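Wooden crates for a play greengrocer's -- show me yours!

crateandbarrow
Started this in the Playshop and Display board, mods move it if it's wrong. I've finally got my greengrocer's stand together and I'm so pleased with it I could sit and look at it all evening. Light wood crates, tipped forward in tiers, pretend veg in all but the bottom one. The squashes are my favourites by a mile, the green and cream stripy ones especially, and they look lovely next to an orange pumpkin.

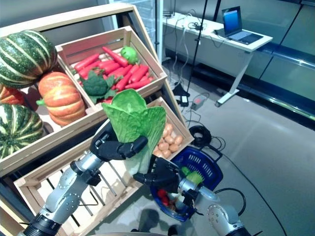
I still want something for the bottom crate and I'm torn between leeks and more onions. Carrots are sorted, I went a bit mad on carrots. The crates are from Plurow and I sanded the edges myself. Any ideas welcome!

mossy_628
Oh this is gorgeous. Leeks!! They stick up at the back and give you some height. Hamada do a decent one with proper roots on.

tillroll
Going to disagree, sorry. Leeks fall over in a tipped crate and you'll be standing them up all day long. Onions sit where you put them. We had leeks at the Girnville playshop and gave up by July.

mossy_628
Only if the crate's too shallow, tillroll. Mine are wedged in with a rolled tea towel and they've not budged.

tillroll
Fair enough, never tried the towel.

pipandpeel
Can I ask about baskets? Wire or plastic? Ours are wire and the little ones get the lettuce leaves caught in them.

crateandbarrow
Plastic every time for me! I've got a blue one with slots down the sides and a black handle, and a whole napa cabbage goes in lying down, which I was chuffed about as it's a big old thing. 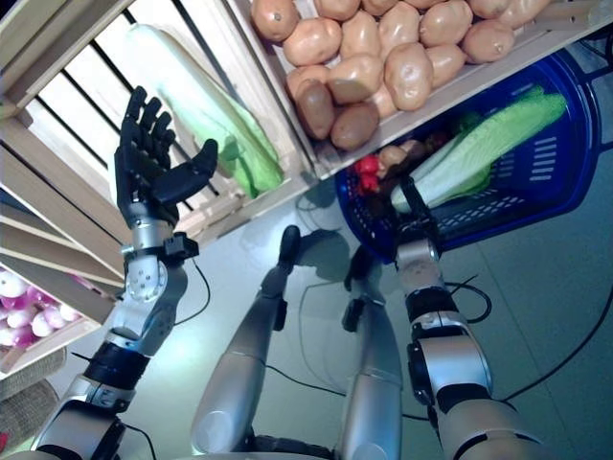
The potatoes are the best value of anything on the stand -- a big heap of them makes the whole shop look stocked, and they don't mind being dropped. I'd buy those before anything fancy.

pipandpeel
Sold on plastic then. And the potatoes do look good, I like that they're not all the same brown.

brosierfan
I'd put real veg in and be done with it. Pretend potatoes give me the creeps.

crateandbarrow
Ha, each to their own! I couldn't face the smell of a forgotten cabbage though.

mossy_628
Brosier sell theirs in bags of 2 kilos if anyone's after onions. Get leeks as well, crate, go on.

crateandbarrow
Right, leeks ordered, tea towel at the ready. Will report back.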